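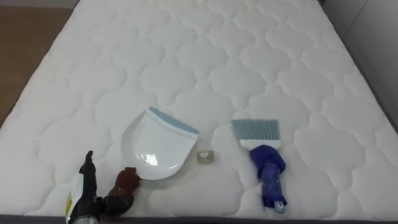
**How does a robot know what to do next?**

Have you ever swept up crumbs with a dustpan and brush? I bet you didn't think about it much. You saw the crumbs, you put the dustpan down, you swept, job done! I write software for robots, and I can tell you that a job like that keeps me busy for weeks and weeks.

I work in Nudham on a program called Sanna. Sanna hasn't got a body. It's a big pile of instructions living inside a computer, and those instructions tell the motors in a robot's arms when to move and how far. My bit of the pile is all to do with tidying.

There are 3 main parts to it, and I've given them silly nicknames: the Looker, the Planner and the Mover.

**The Looker**

A camera picture is really just a huge grid of coloured dots. You look at the dots and go "ooh, a brush!" without even trying. A computer only gets numbers, one lot of numbers for every dot, and it has to work out which dots belong together.

So we show the Looker lots of pictures where a person has already drawn round the things that matter. This patch is brush, this patch is dustpan, this patch is rubbish. After enough of those it starts making good guesses about pictures it has never met before.

White things on white things are horrible for it. Try it yourself! Put a white plate on a white sheet, half close your eyes and see how hard it is to find the edge. See-through things are even worse, because the Looker sees whatever is behind them as well. Scrunched-up things are tricky in another way, as no two scrunches are the same shape.

**The Planner**

Once the Looker has said where everything is, the Planner makes a list. A tidying list might go:

1. Hold the dustpan.
2. Hold the brush.
3. Put the edge of the dustpan next to the rubbish.
4. Get the brush behind the rubbish, on the other side.
5. Sweep towards the dustpan.
6. Look again. Is it in?

Number 6 is my favourite. If the answer is no, the Planner goes back a few steps and has another go (my first version forgot to look again, so it told the robot "finished!" every single time, even when the rubbish hadn't budged).
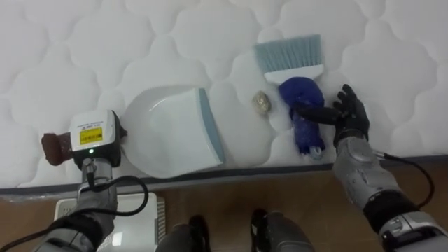

*Dustpan, brush and one small crumpled thing in between.*

Quilted mattresses are fun for the Planner, by the way. They're all bumps and dips, and small bits of rubbish love to settle in a dip. On a flat table you can push something in a nice straight line. On a bumpy bed it might roll sideways, so the plan has to be ready to change.

**The Mover**

Now for the Mover, which turns "sweep towards the dustpan" into turns of each joint. Wiggle your shoulder, then your elbow, then your wrist. To move your hand in a straight line you have to bend all of them together, by just the right amounts, and the Mover has to do sums for that the whole way along. It does them 30 times every second!

It also has to think about both arms at once. If the dustpan arm drifts off while the brush arm is sweeping, the rubbish ends up on the floor.

**Be the robot**

You'll need a friend, a dustpan and brush, and a ball of paper.

- Put the paper on the floor and shut your eyes. You're the Mover.
- Your friend is the Looker and the Planner. They can only say things like "left hand forward a bit" or "stop".
- See how many instructions it takes to get the paper in.

My best score is 8. My worst is 137, and by then we were both giggling too much to carry on. Swap places afterwards, as giving the instructions is the harder job!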